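Kitchen Counter Gallery – Small Appliances and Wooden Storage

Drallholm keeps this page for the long counter in the Randwood kitchen. It covers the marble-patterned top, the tile backsplash and what is stored between them. Appliances stay out all week. Food and wooden pieces move as needed.

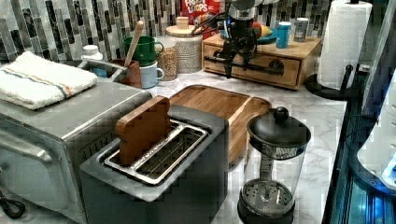
Two-slot toaster with a wooden bread slice upright in the slot. French press at right, rimmed board behind.

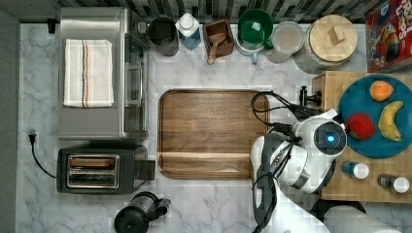 Layout from overhead. Walnut-toned tray in the center, fruit on a teal plate at right, dry goods along the backsplash.

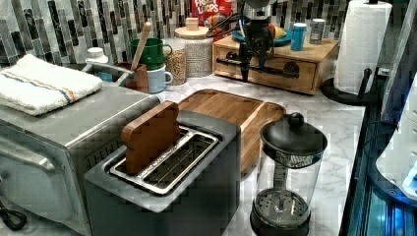

Pale wood drawer box with a black pull. The plate sits on top, with the cereal box behind it. 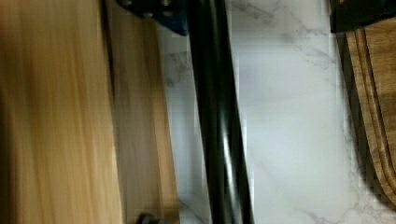

Wood surfaces beside the white marble pattern, gray veining.

Notes on upkeep. The top is wiped down every Tuesday with a damp microfiber cloth and mild dish soap, then dried. Vinegar and citrus cleaners are kept off it. Wooden boards and trays get mineral oil every 14 days. Boards with raised rims take longer to dry and are stood on edge overnight.

Crumb trays are emptied at the same time as the oiling. Cords are routed to the nearest outlet – no extension leads on this run. The two heating appliances are not used together, as they share a circuit.

Jar sizes follow the Desjardins storage list: 500 ml for spices and small grains, 1,000 ml for oats and rice. Lids are hand washed only. The Dason shelf liner ordered in May is 100 cm long and has to be trimmed at the sink end before fitting.

Next gallery: drawers and under-counter shelves.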